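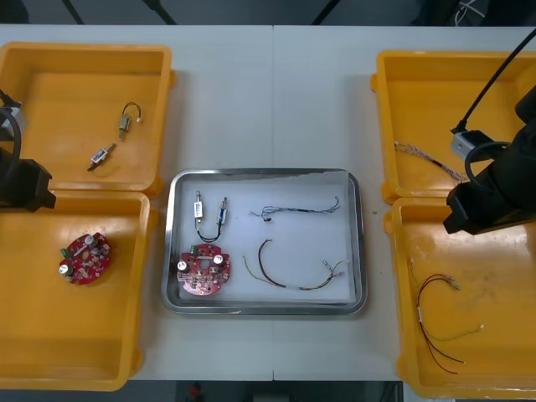 Sorting layout, four yellow bins and the steel tray

Bench layout for sorting mixed small parts
Forum: Workshop and Bench > Storage and Handling

kessel_r
Thu 9 August
Looking for comments on the layout before I fix it for the whole bench. Yellow plastic bins in pairs left and right, steel tray in the center as the pool for unsorted parts. One bin per part type. Round red boards go lower left. Small parts with leads or shafts go upper left for now. White table, white base in the tray, so dark wires show up well.
The lot is 144 pieces, mixed, bought from Petrauskas as pulls. No list came with it.
Two questions. Is a bare plastic bin acceptable for populated boards? And is steel a bad choice for the pool?

ohmsweep
Plain yellow plastic is not what I would put a populated board in. Unless the bin is marked as dissipative, assume it isn't. Same for the tray: a conductive rim is fine if everything is unpowered and the caps are discharged, but the white surface in the base is an unknown. What is it?

kessel_r
Came with the tray. No marking on it.

ohmsweep
Then treat it as an insulator.

Trurnia_bench
Disagree on the severity. These are pulls with a connector block and two can capacitors on a red board. Without knowing what is on them you can't say they are sensitive. I have kept boards like that in food tubs for nine years.

ohmsweep
You can't say they aren't, either. Latent damage does not announce itself in a tub. A dissipative mat is cheap next to sorting the lot twice.

Trurnia_bench
He is sorting pulls of unknown condition. They get tested afterward in any case.

dzak
Leaving ESD to the two of you. My problem is the upper left bin. A metal-bodied part with a wire loop and a white connector, in with a blue and white part with a shaft. Those are different categories. By the rule in the first post (one bin per part type) that bin already fails.

kessel_r
I was going by "has moving or wired bits, is not a board". Agreed that it is loose.

dzak
Write the rule on the rim of the bin. If it takes more than one line, it is two bins. We used the Clultarberg stackers at my last job with a card in the front slot, and misplaced parts dropped a lot once the cards went in.
Also the pair in the tray joined by black wire. Blue labels, look like small switches. Does a joined pair count as one piece or two?

kessel_r
One. I am not cutting leads.

dzak
Good. Put that on the card too.
– Dorota Żak

ferrule9
Tray position. I would move it toward the front edge of the table until there is a hand's width between it and the bins on each side. Wired parts get dragged over a rim and take a neighbor along. Shallow bins help with reach but they do nothing to stop a loop of wire from springing back out.

Trurnia_bench
Deeper bins then.

ferrule9
No. Deeper bins and you can't see the bottom from a seated position. Shallow is right, keep the spacing. For the wired parts, fold the lead back and put a twist tie on it. Takes 3 seconds.

ohmsweep
Twist ties have a steel core. Use a strip of paper tape on the insulation.

ferrule9
Paper tape leaves residue if the parts sit until November. Plain plastic ties, no core.

kessel_r
Ordering a dissipative mat, cut down to replace the white base. Bins stay until I find yellow ones with a marking. Ara has black, but I would like to keep the color so they stand out on the table.

ohmsweep
Black conductive bins stand out fine on a white table.

kessel_r
Parts with black leads don't stand out in a black bin.

ohmsweep
Fair. Then line the yellow ones and stop there.

dzak
One more on the boards. Lay them flat with the component side up, single layer. The capacitors are the tall parts and stacking puts the load on their leads. Once the bin floor is full, start another bin.

Trurnia_bench
Or slip cardboard between layers.

dzak
Cardboard on cans of unequal height rocks. Single layer.

kessel_r
Single layer it is. That makes almost half the table boards. Will post the revised layout when the mat is in.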